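We use cookies to remember your settings and count visits. Accept | Manage preferences

Jiver wants 106 clean tries at a handover before August is out

I spent a morning at Derlow watching people teach a pair of robot arms to pass things to each other, and I came home with a sore neck from leaning over the railing. Worth it! If you've been following the Jiver project in this newsletter, you'll remember that the spring was all about single-arm work, mostly picking small items up and putting them down again. Now they've moved on to two arms, and the news is that the first two-arm set is being recorded right now, with training due to start once it's complete.

The target is 106 good examples of one task. One arm offers an object, the other takes it, and the object gets set down. I asked Weidong Mao, who runs the recording sessions, where the number came from, and he laughed and said it started life as an even hundred and then six got added after a meeting he missed. He'd like a lot more. He also has only so many hours of operator time, and the operators get tired (so would I).

What surprised me is how slow it is. I'd pictured somebody waving their hands and the arms whipping along in time, but the operator I watched, Themba Van der Merwe, moved like he was carrying a full bowl of soup. He does a try, stops, looks at the screen, and either keeps it or throws it out. Then the object goes back to a new starting spot and he goes again. A session lasts until the first coffee break, and there are three of them in a day. Themba told me he dreams about wrist angles. He used to tune pianos and he says the patience carried over, though the pay is better and there's less driving.

The throwing out is where the arguments happen, and I got to hear a good one. Qiuyue Peng looks after the learning side, and she wants the team to hang on to tries where the operator fumbles and then recovers. Her point is that a system that has only ever seen perfect handovers has no idea what to do when it's a little off. Weidong's worry is that if you keep every wobble you end up with a robot that wobbles. They settled on keeping the recoveries in a separate folder, with a note on each one saying where things went wrong. Qiuyue calls it the oops folder and has been asking people to please fill it up.

Labeling happens the same afternoon, while everyone still remembers what they were doing. Eugénie Huet goes through each recording and marks when the first arm starts to move, when both grippers have hold of the object, and when the first one lets go. That middle stretch is the part she goes over twice. Too short, and the object gets yanked; too long, and the two arms end up pulling against each other. She showed me one where the difference between a keeper and a reject was so small that I had to ask her to play it again, and then again, and I still had to take her word for it.

All of this runs through Jellulix, the in-house recording software, which got an update last month. The old version dropped the ends of long takes. The new one doesn't, but it does beep at you every time it saves, and the beep is loud. There's a piece of tape over the speaker now. Till Dreßler, who wrote most of the update, says a volume setting is on his list, and Themba says it had better be near the top.

I asked the obvious question, which is why not do this in a simulator and save everybody's shoulders. Till's answer was that they do some of it there already, mostly to get the big reaching motions roughed in. The last bit, when the fingers meet the object, is where he trusts the real arms more. He expects to have a first trained version to try out five weeks after the last recording is in. I said I'd be back for that, and I'll bring earplugs for the beep.

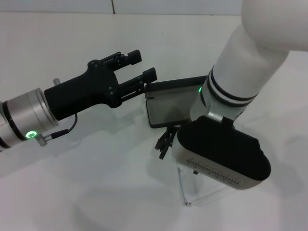 Flat objects are the next headache on Weidong's list. Anything thin and smooth leaves the grippers very little to hold, and it has to be offered at an angle that leaves the other one room to come in. With a dark slab like this one, the size of a phone or a small tablet, tilted up between the two arms, you can see how tight it gets: the left gripper is wide open with its lower fingertip pointing right at a corner, and the fingers of the other arm are tucked just underneath. Weidong wants plenty of these in the set, with the tilt changed from one try to the next so the system doesn't fall in love with a single angle. If you've got two-arm experience and steady hands, he's looking for another operator, mornings only, and you can reach him through the Derlow front desk.

More like this
Jiver wraps up its single-arm set
What goes in the oops folder? A reader asks
Jellulix update: longer takes, louder beep
My afternoon in the gripper repair room

Contact | Privacy | All rights reserved | Back to top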